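Home | Animals | Science | Ask Us | Grown-Ups

Do Magnets Help Horses Feel Better?

By Tamara Marinescu
Tuesday, September 10, 2024

14 shares | 9 comments

If you spend time at a stable, sooner or later you will see a horse wearing a blanket with magnets sewn inside. There are magnet boots too, and magnet bands that go around a horse's legs. The labels say things like "helps sore muscles" and "gets the blood moving." Some of these blankets cost a lot. One I looked at, made by a company called Valix, was $370.

That is a big pile of money, so I wanted to know if the magnets do anything.

What the sellers say

The usual story goes like this. Blood has iron in it. Magnets pull on iron. So a magnet near a horse's leg must pull blood toward the sore spot, and more blood means faster healing.

It sounds like science. Each piece seems to fit with the next one. But let's check the pieces.

Is there iron in blood? Yes. A horse's blood has iron in it, and so does yours.

Do magnets pull on iron? Yes, if it is a lump of iron, like a nail. The iron in blood is different. It is tucked inside a big molecule called hemoglobin (say HEE-muh-glow-bin), one tiny bit at a time. Locked up like that, it doesn't act like a nail at all. A blanket magnet can't drag it anywhere.

You can think about it another way. Hospitals have giant machines called MRI scanners, with magnets far stronger than anything in a blanket. People lie inside them, and their blood does not rush to one side.

So the story on the label has a hole in it. Does that prove the blanket is useless? No. Sometimes a thing works and people have the wrong reason for it. To find out, you have to test it.

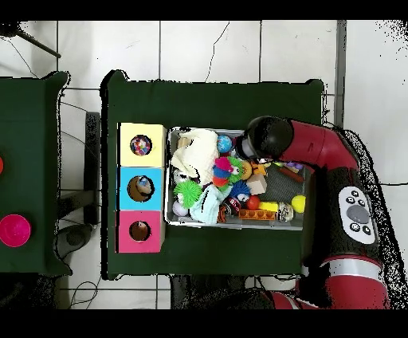

How would you test a magnet blanket?

Suppose you put one on your pony, Skelto, who has been a bit stiff. Four days later he is trotting around happily. Hooray! Was it the magnets?

Maybe. But stiff ponies often get better with a few days of rest, blanket or no blanket. Or maybe he liked being warm. A plain blanket can do that. Or maybe you wanted him to look better so much that you saw a happy trot where somebody else would have seen an ordinary one. Grown-ups do this all the time, and scientists do too, which is why they have tricks to stop themselves.

The best trick is to use fake blankets. You get a bunch of stiff horses. Let's say 60. Half of them wear real magnet blankets and the other half wear blankets that look the same but have plain metal discs inside. Someone flips a coin to decide which horse gets which. The person who checks the horses afterward isn't told who wore what. That person can't cheat, even by accident.

If the magnet horses do a lot better than the others, you may be on to something. If both groups come out the same, it wasn't the magnets.

People have done tests a bit like this on horses, mostly small ones. They put magnets on legs and measured how much blood was flowing, or how warm the skin got. The results have not been very exciting for the people selling magnets. I haven't seen one good, big test that would make me spend my own money.

"But my horse loves it!"

I asked Aminu Mohammed about this. He has looked after horses for years, and he owns a magnet blanket called the Drivier. He told me his old mare, Awad, drops her head and looks sleepy when he puts it on her.

I believe him. I just don't know what it tells us. Does she look sleepy in a regular blanket? He hadn't tried it. He said he would.

Also, a horse can't tell you it feels better. We have to guess from its ears and the way it moves, and guesses can go wrong.

Does it matter?

A magnet blanket probably won't hurt a healthy horse — though it can get too hot under there, like any blanket on a warm day. What bothers me more is waiting. If a horse is limping, it may have a stone in its hoof or an injury inside its leg. A horse that sits in a magnet boot for nine days is a horse that hasn't seen a vet for nine days.

So if your horse is sore, tell a grown-up and call the vet first.

And when you see a label that says something "helps" or "supports" a part of the body, try asking these:

How did they find out?
What did they compare it to?
Who paid for the test?

I wrote to Valix and asked all three in January. They sent me a coupon.

9 comments | Share this story | Back to Animals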